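Denport Evening Classes
Home | Courses | Handouts | Timetable | Contact
Last updated: 22/06/2026

PC Repair for Beginners
Handout 4: The processor, its socket, and what people tell you about both

Notes by Dilani Begum

1. Before you believe the guide

Most upgrade guides tell you a new processor is the cheapest way to make an old office tower feel new. I have my doubts. In the machines that come through this class, the slow part is nearly always the disk or a shortage of memory. If the shop says otherwise, ask what they measured.

The same goes for the claim that anyone can do the swap in 15 minutes. You can, if the cooler comes off cleanly, the old paste hasn't set hard and the board accepts the new chip. Allow an evening.

2. Lay the case down

Shut down, pull the mains lead, then hold the power button for a few seconds. Take off the side panel and lay the tower on its side with the open side up. Working on an upright case is a good way to drop a screw behind the board.

Get your bearings before you touch anything. In an office tower you can expect to find the power supply (a metal box with a label full of approval marks), the memory slots close to the processor socket, the expansion slot covers along one edge, and a cage for the drives. Coloured plastic, often blue on Dell machines, tends to mark parts meant to be released by hand. I say "tends to". Look for the catch before you pull.

Leave the power supply closed. There is nothing in it for us.

3. The socket

The processor sits in a socket with a metal retention frame round it. Release the lever, lift the frame, and lift the chip straight up by its edges. Going back in, match the notches or the corner mark, hold the chip level just over the socket, and lower it. It needs no push. A guide that mentions "firm pressure" at this stage is thinking of memory, or is wrong.

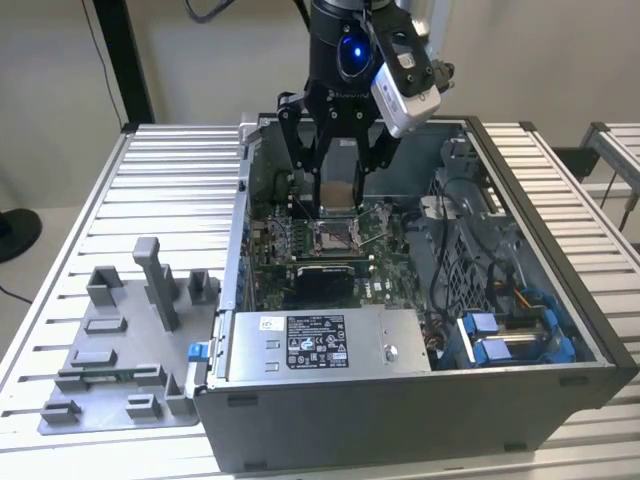 4. Paste

Every forum has a war about this. Pea, line, cross, spread with a card: I have tried them all on the same class machine and could not tell them apart by temperature. Use a small amount, clean off the old stuff first, and don't pay extra for a tube with a racing car on it. Tharindu Samarakoon, who takes the September group, disagrees with me and spreads his. His machines work too.

5. Cables

Move a cable aside if it crosses your working area. Unplug it only if you must, and write down where it came from. A phone photo helps, but two black cables look much the same in a photo, so label them as well.

6. Will it fit?

Check the socket type, then the board maker's list of supported processors, then the BIOS version. A matching socket alone proves very little. Sellers' listings are the worst source, and "tested working" can mean that a light came on.

For next time

Read sections 3 and 6 again. Bring the model number of one computer at home, and write down one upgrade claim you have seen for it and where you saw it.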